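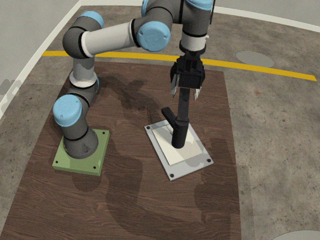

Mapplebeck has a new result, and it came out of being lazy about lighting.

Readers of the July issue may remember the problem. We train a policy in simulation, it does beautifully in simulation, and then we move the lamp. The lamp is also in simulation. We had not yet reached the part where reality is unkind to us. We were being beaten by a lamp we had made up ourselves.

The usual cure is to randomize everything: lights, floor, walls, camera, the grain on the table. Do enough of it and the policy gives up on the looks of things and learns where the object is. It works, and it eats compute like a teenager eats cereal. Jirayu Luangrath had the job of setting up the next round of it, looked at the queue for the cluster, and went off to try something cheaper.

The cheaper thing is called Flerkness, after nothing (the repository needed a name before lunch). You take one demonstration of the arm moving in on the upright part over its plate. You replay the same joint positions several times over, and change only the light between replays. The motion is identical each time, so any difference between the renders is the light's doing. Then during training you add a penalty whenever the policy wants to do something different in two renders of the same instant. Same arm, same part, same plate, different shadows: please have the same opinion.

That is the whole method. Rafia Ansari pointed out at group meeting that people have been asking networks for consistent answers for years, and she is right, and the write-up says so in its second paragraph. What seems to be new is how little of it you need when the pairs match exactly. A simulator gives you that for free. A real room doesn't, unless you have an arm that repeats itself perfectly and a lot of patience with curtains.

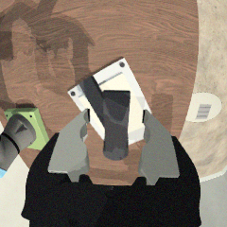 Drevell Manipulation Group – Research Notes

The gripper view turned out to be where the trouble lived. From the side, a shadow across the table is a shadow across the table. Looking out past the fingers, a dark band lying over the board can run right up to a dark part, and the old policy liked to treat the two as one large, confusing part. It would then close on the join between them with great confidence. We have a folder of these. It is shown to visitors only on request.

With the consistency penalty on both views, Flerkness trained on 40 demonstrations did as well under unseen lighting as our full randomization setup did on 1,744. We checked this more than once, mostly because Rafia did not believe it, then because Jirayu didn't either. The first check did find a bug, in the evaluation script, and it was hurting our own number. This has never happened to us before and we don't expect it again.

Training took roughly 11 hours on one machine. The full randomization run is still the better choice if you also plan to swap the table, the floor or the camera mount, as the penalty only covers what you vary, and we only varied light. Put the plate on a different tabletop and Flerkness drops back to the level of everything else we have tried. Jirayu has added texture to the replays and says early runs look fine. Early runs always look fine.

A few loose ends for anyone who wants to use it:

The penalty weight matters more than we'd like. Set it too high and the policy finds the one action that is consistent under all lighting, namely holding perfectly still. Start low. The config file in the repository has the value we used, with a comment from Rafia that should probably be toned down before release.

The replays must be exact. If physics is left running while the lights change, the contacts settle a little differently and you are comparing two different moments. Step the scene to the saved state, freeze it, render, change the light, render again. Jirayu lost the better part of a week to this and would like it known.

Keep the wrist view. We tried dropping it to save memory and the approach held up well enough, but the last bit of the descent got sloppy.

Next comes hardware. Clulitz has lent us time on their bench arm, and the plan is to run the same policy there with no further training, under the overhead lights and then with 2 desk lamps placed wherever seems most annoying. Suggestions for lamp positions can go to Rafia, who already has several.

Code is on the group server under flerkness, and the draft is in the shared folder. Comments on the draft are welcome until it goes out, and will be read with interest and some resentment after that.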